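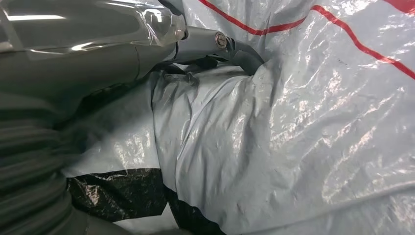
A fold of plastic sheeting, close to.

I'd wanted to see round the Limmont paper mill for years, so when the open day came up on March 26, 2025 I booked the first slot going. It's a lovely old place, right on the river, and they still make writing paper there as well as the brown stuff for boxes.

We started in the pulp shed, and oh, the smell! Like wet cardboard and boiled cabbage. Our guide let us put our hands in a tub of rag pulp (cold, a bit like porridge) and then we went along the gallery over the big machine. It was running at 300 metres a minute and you had to shout. I could have stood there all morning watching the sheet come off the wire, but there were 20 of us in the group and we had to keep moving.

Upstairs was the sample room, my favourite bit. They've kept 1,899 watermarks in flat drawers, and you can hold them up to the light. I fell for one with a heron on it, made for a stationer in Pamier who went out of business before I was born.

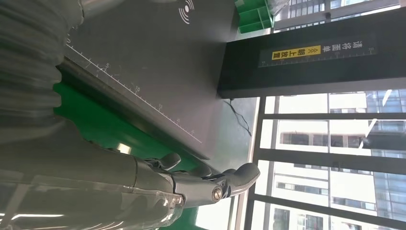

Can you buy paper on the day?
There's a small shop by the gate, open until 2, which sells offcuts by weight and boxed writing sets - take cash, as the card reader was playing up when I went.

I came home with far too many envelopes. Lunch was soup and a roll in the canteen, very decent, though the queue was slow. The next open day is in September and I've already put my name down, this time for the hand-made sheet workshop.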